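Reporting Frogs and Toads After Dark

October 12, 2018

Residents who enjoy being outdoors in the evening may wish to consider taking part in the Tadcombe Amphibian Count, a free program that asks members of the public to listen for calling frogs and toads near their homes. No scientific background is required. Participants need a flashlight, a watch, a notebook and a reasonable amount of patience.

The program covers 17 wetland sites, from the retention ponds along Cula Creek to the wooded pools at Duan Meadow. Each site has between two and five listening stops. At every stop, the observer stands still for one minute to let the animals settle, then listens for five minutes and records each species heard. Calls are graded from one to three. A grade of one means that individual animals can be told apart, while a three is given to a full chorus with no gaps.

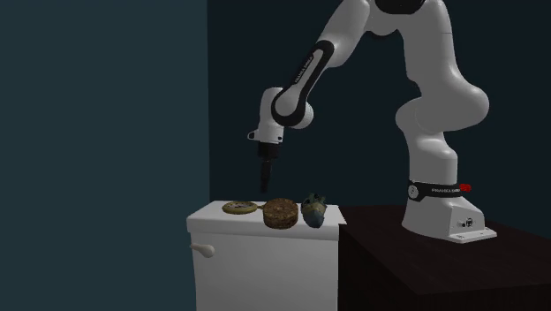 By the author, volunteer site coordinator, Tadcombe Amphibian Count

I have coordinated the Duan Meadow route for several seasons, and the question I receive most often concerns weather. Surveys should begin at least 30 minutes after sunset, on evenings with little wind. Light rain is acceptable and often helpful. Heavy rain is not, as it drowns out the softer calls – the chorus frogs in particular.

New observers are asked to complete a short listening test before their first survey. The test contains 50 recorded calls and may be repeated as often as needed. Those who find the tree frogs difficult are in good company, and an entry of "unknown" is always preferred to a guess.

Please do not handle the animals, and keep dogs at home. Boots should be scrubbed and dried between sites to avoid carrying disease from one pond to another. Parking at Cula Creek is limited to the gravel area by the footbridge – the farm gate must remain clear at all times.

Completed forms may be left in the box at the Duan Meadow trailhead. The July sheets are still being entered, and observers who have not yet returned theirs are asked to do so before the winter closure of the trailhead.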